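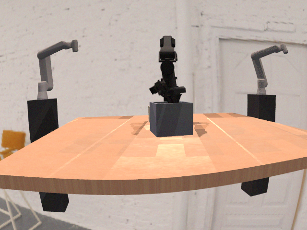
用Rutico给工作单元做布局和日常维护,到我写这篇的时候已经跑了400多个小时,一直想认真写一篇,拖到现在。先说结论,我很喜欢它,喜欢到现在去车间之前会先开一遍工程文件,像出门前看一眼天气。我们那个单元是三台机械臂围一张台面:两台浅灰色的分列左右,各站在一个黑色的立座上,上臂都朝桌子中间伸;黑色那台在台面远端正中,收得很紧,夹爪朝上。刚把模型搭到这个样子的时候,我盯着两台灰臂伸向中间的那块地方看了好半天,因为后面几乎所有的麻烦都出在那里,而在图纸上它看起来宽敞得很。

发布于06/10/2024,分类:单元维护/软件评测

先交代一下我的情况,免得有人按大产线的标准来对照。我在Betotitz的一个小车间做设备,主要活儿是给木制拼装玩具配件做分拣和预装。左右两台是Tusley的协作臂,中间那台是Mahmoud的紧凑型,买来的时间不一样,控制柜也是两家的,说的话都不一样。过去我们摆单元靠的是卷尺、粉笔,还有一张画满了箭头的纸。粉笔其实挺好用,我到现在还用,可它画不出手肘往外拐的那一下。

Rutico我买的是单机版,275欧元,一次付清,含一年更新。这个价钱在同类里算什么位置我不去比,各人需求差太远。对我来说,它等于少报废一个夹爪的钱,账很好算。

安装和第一次打开

安装没有什么可说的,下一步下一步,然后让你选单位。请一定在这里就选毫米!我第一次手快用了默认的米,导入夹具模型以后,一个定位块大得像间房子,把三台臂都吞了进去。可以事后改,但改了以后已经建好的碰撞余量不会跟着换算,得一个个重填。这是我碰到的第一个坑,手册里有写,在很后面的附录里。

界面是我喜欢的那种老实界面:左边一棵树,右边视图,底下是时间轴和报警。没有弹窗教你做人。每台臂在树里是一个节点,下面挂底座、工具、线缆、禁区,拖来拖去就能改父子关系。右键菜单长得有点吓人,用两天就习惯了,常用的总是那几条,而且可以置顶。

视图的渲染说不上华丽,材质够分得清谁是谁,影子也有。我起初觉得影子是花架子,后来发现看影子判断高低比转视角还快。夹爪悬在台面上方多高,瞥一眼影子离它多远心里就有数了。现在每次新建工程我都把影子打开,哪怕笔记本的风扇要叫。

搭单元:从底座开始

软件建议的顺序是先放台面再放机器人,我试过两种,建议听它的。台面放好以后把它设成世界坐标的参考,后面所有的东西都对着它量。我们一开始拿左边立座当参考,结果有一天把立座挪了一点点,整个工程里的夹具全跟着飘了,我花了一个下午往回找。

台面的表面建议单独建一个薄层,跟台板主体分开。理由是换垫子的时候只要改薄层的厚度,不用动底下。我们换过三种垫子,毛毡的、硅胶的、最后是软木的,每换一次,抓取高度就得跟着变,有了这个薄层,改一个数就行。

立座建模我偷了懒,直接用它自带的方柱,调高矮宽窄。够用。碰撞检测只关心外形,做得太细反而拖慢计算。有位同事坚持要把立座上的检修门和把手都画上去,画得真漂亮,可碰撞计算时间翻了一倍多,后来我们把那个版本留着做培训,干活用简单的。

摆底座朝向的时候有个小功能特别讨我喜欢,叫“可达云”。选中一台臂,给它一个工具姿态,比如夹爪竖直向下,软件会在台面上铺一层颜色,够得着的地方是绿的,勉强够着但手腕快到极限的是黄的。三台臂的云可以叠在一起看。我就是靠这个发现左臂的底座应该转一个角度:原来的装法,线缆出口朝着操作员那边,看着整齐,可是第一轴的活动范围有一大截浪费在了没有工件的方向。转过来以后,绿的那一片一下子铺到了料盘的远角。我当时在办公室里叫出了声。

代价是线缆出口朝了后面,插拔得弯腰绕过去。我能接受。

对上真家伙:标定

虚拟的摆得再好看,跟车间对不上就没用。Rutico的标定流程是三点法加校验点,每台臂装一根尖针,依次去碰台面上的三个基准孔,软件记下各自的读数,算出底座在世界坐标里的实际位置,再让你去碰第四个点,告诉你偏了多少。

我们第一次做,右臂的校验点偏了12毫米。我以为是尖针装歪了,拆下来重装,还是这个数。又以为是基准孔钻偏了,拿卡尺量,好得很。最后查出来是工具长度填错,新的尖针比旧的长,参数还是旧的。软件其实在报警栏里提示过“三点残差方向一致,请检查工具坐标”,我没看!那行字是灰色的,小小的,夹在一堆普通信息中间。这么有价值的一句话,应该给它标红,加粗,最好再响一声。我给他们写了邮件提这个建议。

工具长度改对以后再做,校验点就落在我们要求的范围里了。三台全部做完,包括换针和走来走去,用了35分钟。以前用老办法,这件事要占掉大半天,而且做完心里还是虚的。

标定有几个体会,顺手写下来,给准备上手的人:

尖针上好以后,先让末轴转一圈看针尖画不画圆。画圆就是没装正,别往下做。

碰点的时候速度放到最低,最后那一点点用点动。急不得。

基准孔要打在台面不容易磕碰的地方,孔口倒个角,平时用塞子塞上。我们的孔里进过木屑,针下不到底,那次的数据全部作废。

三个点拉得越开越好,别挤在一个角上。右臂够得着的三个点未必是左臂也够得着的三个点,所以我们一共打了不止三个孔,每台各用各的,只有校验点是三台公用。公用的这个点太有用了,三台轮流去碰,谁不对一目了然。

做完标定记得导出一份文本存档。软件会留历史,但历史跟工程走,工程另存为的时候历史不会跟过去。我觉得这是个缺陷。

干涉区,也就是中间那一块

三台臂围着一张台面,共用区域是绕不过去的。左右两台都要往中间送件,中间那台要接过来压合,谁先谁后,谁在什么时候必须让开,靠的是干涉区的信号。以前我们画得很保守,把中间一大块全划成“一次只许进一台”,安全是安全了,可总有一台在旁边干等,看得人心焦。

Rutico里可以把干涉区画成任意的盒子,再叠加时间轴看。它有个“扫掠体”功能,把一段动作里臂身经过的全部空间画成半透明的一团,两团有没有相交,交在哪里,看得清清楚楚。我把左臂送件的那一段扫出来,才知道夹爪根本不碍事,碍事的是小臂后半段,在回程转腕的时候往里甩了一下。示教器上看轨迹只盯着工具中心点,这一甩是看不见的。加了一个中间点,让它先抬再转,那一甩就没有了。

于是中间那一大块被我拆成了三个小盒子:左进口、右进口、压合位。左右两台可以同时进自己的进口,只有压合位是独占的。这个改动没有花一分钱硬件,只是改了信号和几个路点,节拍却松快了许多。操作员那天问我是不是换了新机器,我得意了一个礼拜。

黑色那台的待机姿态也是在软件里试出来的。它的关节排得密,手肘能折得很紧,我把它收拢、夹爪抬起来,给两台灰臂腾地方。换夹爪指片也在这个姿态下换,螺丝朝外,扳手伸得进去,不用先点动半天找角度。这种小便利每天都在省力气,比参数表上的数字让我高兴。

有一点要提醒:干涉区画得再好也只是逻辑上的互锁,人身安全那一套必须走安全控制器,硬接线该接还得接,风险评估该做还得做。软件里的绿色不代表你可以把手伸进去。手册里写得也很明白,这一点我给它加分。

线缆,终于有人认真对待线缆了

这一节我可能会写得太激动。做过机器人维护的人都懂,机械本体很少出毛病,出毛病的是挂在外面的那些气管和线。磨破、拉断、缠在手腕上,十次停机有好些次都跟它们脱不了干系。

Rutico把线缆当成正经对象来做。给起点、终点、固定夹的位置、长度和最小弯曲半径,它就会随着动作演给你看线往哪里垂、哪里绷紧、哪里拧。算得不算十分精确,垂下来的弧度跟现实里有出入,天冷的时候管子变硬,出入更大。可是趋势是对的。我们右臂的气管老是在同一个位置磨白,换了两根都没找着原因,放进软件里一跑,第五轴翻转的时候它正好蹭过小臂上的一个螺栓头。把固定夹往后挪了一点,外面再套一段螺旋护套,后来巡检的时候我每次都特意去摸那个位置,摸到现在还是光滑的。

线缆模块是另外装的,但不另收费,藏在扩展列表里,默认不启用。别漏了它!

维护日历和那次换关节

买的时候我没把维护功能当回事,以为就是个提醒闹钟。用下来它成了我第二喜欢的部分(第一是扫掠体)。每台臂的每个轴可以从控制器里读运行时间和转过的总角度,软件据此推算哪个轴更累。不用说,三台的累法完全不同。左臂累在第一轴,来回摆;右臂累在手腕;中间那台压合的时候第二轴吃力。原来我们是三台按同样的日子同样地检查,现在可以有所侧重。

一月份右臂的第五轴开始有声音,很轻,像有人在隔壁搓一张砂纸。示教器没有报警。我在软件里调出电流曲线,跟刚标定完那时候录的基准叠在一起,第五轴在换向的位置有一个小鼓包,以前没有。凭这个我下决心订了关节模块,等货到了,挑了一个不排产的日子换。

换的过程我照着软件的“拆装清单”做。清单是可以自己编的,能插自己拍的照片,每一步可以打勾、写备注。我们的清单大致是这样:

先存程序,存参数,两份,一份留在控制柜,一份带走。

让臂走到维修姿态。这个姿态我事先在模型里选好,小臂托在支架上,拆螺栓的时候手腕不会往下坠。

断电,挂牌,等放电。气源也要断,排掉余压。别只断电忘了气。

拆工具,拆护套,给每一根线和气管贴标签再拔。标签贴两头。

拆下旧模块,擦干净法兰面,看有没有毛刺。

装新模块,螺栓对角分次拧,扭矩按Tusley手册给的值来,拧完用记号笔画线。

上电以后先做零位,再低速单轴走,听声音,然后才装工具。

最后重新标定,去碰公用的校验点。

有模型的好处在第二步体现得最明显。我试过好几种姿态,有的看着稳当,真正要下扳手的时候才发现手柄会顶到立座。软件里可以导入一把扳手的模型,拿着它在螺栓上转,看转得开转不开。对,我真的导入了一把扳手。同事笑了我很久,后来他修夹爪的时候也来问我要那个文件。

换完重新标定的时候,我的底座数据没有变,变的只是零位的一点偏移,软件识别出来了,问我是要更新底座还是更新零位。问得好!如果当时稀里糊涂更新了底座,所有路点都会跟着歪一点,又是一场找茬游戏。

跟两家控制柜的配合

Tusley那边的接口很顺,插上网线,填地址,就能读关节角,模型跟着真机一起动。第一次看到屏幕上的臂和车间里的臂同步弯手肘,我像小孩子一样来回跑着看。

Mahmoud那边麻烦一点。要先在控制柜里开一个选项,再装转接程序,而且只能读不能写,路点改好了得导成文件用U盘拷过去。导出的文件里注释如果有中文,会变成乱码,程序照跑,只是看着难受。我现在注释都写拼音,土是土了点。听论坛里的人说下一版会修,我不敢打包票。

还有一个同步的问题。三台同时在线的时候,中间那台在屏幕上会慢半拍,左右两台没有这个现象。看看姿态没关系,拿它来判断有没有擦碰就不行了,那得用离线的扫掠体来看。

不满意的地方

夸了这么多,也列一列让我皱眉头的。

撤销只对布局有效,对信号逻辑无效。我误删过一个干涉区,按了撤销,盒子回来了,绑在上面的信号没回来。屏幕上一切如常,信号表里少了一行。现在我每次动信号之前都另存一份。

报警栏不分轻重,前面说过了,再抱怨一次。

夹具库太偏金属加工,做木件和软材料的几乎没有现成的,吸盘也只有几种圆的。自己画不难,就是费时间。我画好的那些传到了用户共享区,有需要的可以去拿,名字前面带Betotitz的就是。

帮助文档的中文版翻得不匀,标定那一章读着很舒服,信号那一章像是另一个人翻的,“互锁”有时候写成“联锁”有时候写成“锁定”,我第一遍读得云里雾里。对照英文版看要好一些。

笔记本上同时开三台臂的扫掠体会很卡。我的办法是两两看,左和中,右和中,左和右,各看一遍。麻烦,但看得反而仔细。

适合谁用

如果你只有一台臂,任务固定,周围也没有别的会动的东西,粉笔和卷尺大概还是更快,省下的钱可以买把好扭矩扳手。两台以上共用一块地方,或者你像我一样要自己管维护,手边没有厂家工程师随叫随到,我会很热情地推荐你试试。试用版功能是全的,只是不能导出,足够把自己的单元搭一遍看看可达云。光是这一步,可能就会让你想去转一转底座的方向。

要是决定上手,先把台面和三个基准孔做扎实,再谈别的。线缆模块第一天就启用。电流基准在机器状态最好的时候录,别等有声音了再录,我左臂那份就录晚了,现在只能拿它跟自己半旧的样子比。

下一步我打算给压合位加一个力传感器,软件里已经有对应的模型,偏偏法兰孔位跟我手上的转接板对不上,得重新画一块。画好了再来补一段。

评论区有人问U盘导出的文件命名有没有要求:有,Mahmoud那边不认空格,也不认太长的名字,超了它不报错,就是列表里看不见。我当初找了一个中午。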